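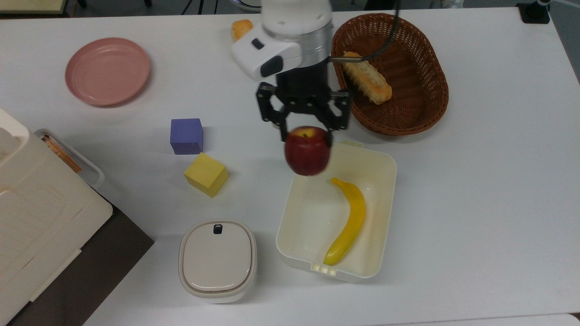 Batstead asked at the end of its first year on the kit whether a cell that handles fruit and foam blocks has any bearing on a packing line, and whether the lesson hours could be justified without one. It is a fair question and we get it from most sites before they sign. The rest of this page is more or less our reply.

About Plerana

Plerana supplies and maintains a benchtop manipulation kit called Plornero. We sell to colleges, training centres and small manufacturers. The company has two sites. Assembly and calibration are done at Batstead; support, spares and course material are handled from Tillman. We do not make the arms. We specify them, fit the gripper and cabling, write the control software and test the lot as one unit before it leaves the building.

What the kit covers

Plornero is a pick-and-place system for mixed household and food-shaped objects. The standard package comprises the arm, a parallel two-finger gripper, the controller, mounting hardware and a licence for the task editor. A table is not included. Any rigid, level top with a pale matte finish will do, and most centres already have one.

The task library holds 200 exercises. The early ones use a single object and a fixed target. Later ones ask the learner to sort by colour, to place into a container without touching the rim, or to recover after a missed grasp. Grip force is set per object class and can be changed by the learner within limits fixed by the instructor.

Foam cubes and the apple

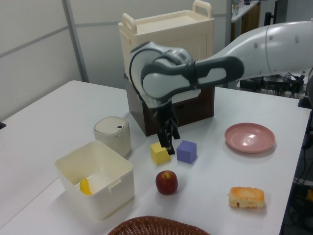

Plornero arm and two-finger gripper over the yellow and purple cubes.

Foam cubes are the usual starting point. They have flat parallel faces, they tolerate a poor approach angle and they cost very little to replace. An apple is harder. The contact patch is small, the surface is curved in both directions and the widest point has to be found before the fingers close. Learners who go straight to round objects tend to compensate with force, and we recommend that the cube exercises be finished first.

Service and support

Each kit is covered for 300 operating days. Finger pads are a wear part and are excluded. Recalibration takes around 20 minutes and can be done on site by anyone who has completed the instructor module. Faults outside that procedure should be logged with Tillman, quoting the serial number on the controller.

Instructor modules run at Batstead through the school year, with the next intake in September. Places are allocated in order of booking, and sites with a kit already on order are given priority.

Page last revised Wed 22 July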